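How to Request Treaty Documents from the Promumville Depository

Last revised 2005-01-02

The depository at Promumville holds the certified texts of bilateral and regional agreements deposited by member governments, together with reservations, declarations and notices of withdrawal. Copies are open to the public. This page covers written requests only. Visits to the reading room in Grodthorpe follow a separate procedure.

Before you start

You need the full title of the agreement, the names of the parties and the year of signature. The year of entry into force is a different date and will not find the record. If you have only the popular name of an agreement, look it up in the Potgieter index first. The index lists popular names in the left column and registered titles in the right.

Step 1. Find the registration number

Each agreement has a registration number made up of a series letter and a serial. Series A is for agreements between governments, series B for agreements between a government and an international body. Protocols carry the number of the parent agreement followed by a slash and their own serial. An exchange of notes is filed under the date of the reply - the date of the opening note is not indexed.

Step 2. Decide what kind of copy you need

A plain copy is enough for research or press use. A certified copy is needed for court filings and for most ministries. Certified copies are issued in the authentic languages only. If the agreement has a translation marked "unofficial", the depository will send it as a plain copy on request. 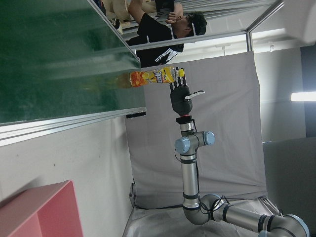
Step 3. Fill in form 9

Enter one registration number per line. Form 9 has room for 19 entries; use a second form for longer lists and write "continued" in the top right box. In the column headed "Annexes", write ALL, NONE or the annex numbers. If the column is left blank, the main text is sent without maps or schedules.

Step 4. Ask for the status list

The text alone does not show who is bound by it. Tick box 4 to receive the status list, which gives signatures, ratifications, reservations and objections for each party. Read objections together with the reservation they refer to. Some state that the agreement will not apply between the two governments, others leave it in force.

Step 5. Send the form

Mail it to the Workton office, which handles all written requests. Plain copies take nearly 37 working days. Requests received in May are held until the annual register closes.

If a request is returned

Code R1 means the number was not found. Code R2 means the text has been signed but not yet deposited - apply to the foreign ministry of either party. Code R3 means a party has restricted an annex. The main text can still be ordered on a new form.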